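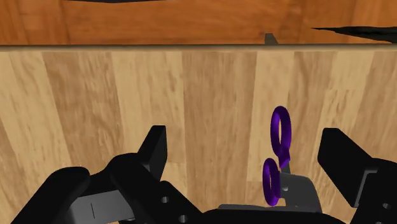 From: Hugo Deschamps
To: gripper-bench list
Date: 11/23/20
Subject: Re: Wasolik vs. Zuccaro fingers on thin stuff

Hi Zaid, hi everyone,

Sorry for the slow answer, I wanted to finish the whole set before I opened my mouth, and then the whole set took a good deal longer than I'd hoped (my desktop is not what it was in August!). I'll put your note in pieces and reply under each one.

Zaid Hakim wrote:
> We have the Wasolik pair mounted in Udamville and the Zuccaro pair
> still in the box. Before I spend an afternoon swapping them and
> redoing the tool offset, can you tell me if the sim says anything
> useful about flat, awkward objects? Blocks and cups are fine with
> either one, I don't need more blocks and cups.

Yes, I think it does, with a grain of salt that I'll get to. I ran 1000 closes with each pair on the scissors, the ones with the purple handles, over the light wood table. Same start poses for both, same closing speed, same arm. The Wasolik pair dropped or missed the scissors 269 times. The Zuccaro pair did quite a bit better when the handles pointed away from the palm and the metal was down between the fingers, and quite a bit worse when the scissors lay crosswise. I haven't written a total for Zuccaro because two of my batches ran with the old friction file and I'd like to redo those before anybody quotes me.

What I kept seeing in the replays is that the handle loops cause most of the trouble. They're round and slick in the model, and if a pad touches a loop first the whole thing swings before the second finger gets there. If both pads land on the metal, it holds nearly every time, with either pair. So a lot of the difference we're arguing over may really be a difference in where I ask the gripper to close, and I'm a little embarrassed that it took me this many runs to notice.

> Also, which controller were you on? Trekell told me the new one
> closes both fingers evenly, but ours still pushes everything over
> to one side.

I was on the Trekell controller, version 2, in position mode. It does close evenly in sim, but of course in sim there's no cable tugging on anything and no gearbox with a few years on it. I'd try force mode with a low limit on yours and see whether the sideways push goes away. If it doesn't, have a look at the zero on each finger separately. Ours was off on one side for weeks and we blamed everything else first, including (I'm sorry to say) your calibration script, which was perfectly fine.

> Last thing, is the wrist view enough, or should I put up the
> overhead camera as well?

For scissors I'd put up the overhead one if you have the patience for it. From the wrist you get the fingers and the gap between them very nicely, and it's lovely for the last little bit of the approach, but a handle loop seen almost edge-on is a skinny thing and my pose estimate jumped all over the place on those. The gray of the metal is also very close to the gray on the palm, so the segmentation kept gluing the two together. I may repaint the blades in the model just to find out how much of the error comes from that. You could put a bit of colored tape on your real pair and we'd have something to compare!

Now the salt. My contact model is stiff, the pads don't squish at all, and real rubber would forgive a lot of those bad touches. If you do swap the fingers, please start with the crosswise pose, because that's where I trust my numbers least. The one to load is pose set 1582 on the share, and the readme in there is up to date as of this morning.

Write or call if the offsets come out strange. I'm at my desk most afternoons, and I'd be glad to walk through it with you.

All the best,
Hugo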